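Notebook entry, 2022-05-26
Project: Ravik, head-camera localization on reflective floors
Entered by: Ailsa Ritchie. Read and countersigned: Hartmut Hollmann.

Purpose. To determine whether masking the floor region before feature matching reduces drift in the pose estimate when the floor is glossy tile. The earlier entry in May left this open. Prumen had asked for a result on furnished rooms before the method is adopted in the main pipeline.

Method. The evaluation set consists of 261 short sequences recorded at head height in furnished rooms with tile flooring. Each sequence was processed twice with the same settings, once with the full view and once with the floor mask applied. The feature limit was held at 800 per view in both conditions. The mask is produced by the Camenzind segmenter without retraining. Matches falling inside the mask are discarded before the pose solver is called; no other stage was changed.

Drift was measured as the difference between the estimated and the reference position at the end of each sequence. Sequences in which the solver lost tracking were recorded separately and excluded from the drift comparison.
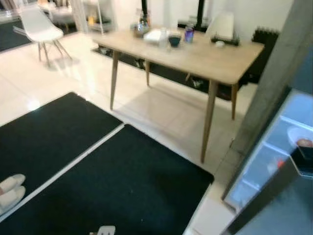

Result. Tracking was lost in 31 sequences with the full view. With the mask, it was lost in 12 of the same 31 and in no others. Median drift over the remaining sequences was lower with the mask, and the improvement was largest where the head was pitched down toward table height. This agrees with the expectation that reflected furniture legs are matched as if they were fixed points on the floor. A reflection moves with the viewpoint, and the solver has no means of knowing this.

Table legs require attention. The segmenter sometimes extends the floor mask upward along a thin leg, and the real leg is then lost together with its reflection. Hartmut proposes eroding the mask boundary by a few pixels. Tried on two sequences only; not yet conclusive.

Dark mats are a second matter. The segmenter labels them as floor in most cases, although their borders give stable corners that would be useful to the solver. A separate class for mats and rugs may be justified. To be raised with Ellerero, who maintain the label list.

Open items.
Rerun the 12 remaining failures with the eroded mask.
Repeat the full comparison with the feature limit at 200. The masked condition may suffer when few features are available.
Check whether the solver log records the number of discarded matches. The field was blank in the first batch and the cause has not been found.

Configuration files for both conditions are stored with the Ravik results. The segmenter weights are unchanged from the previous entry.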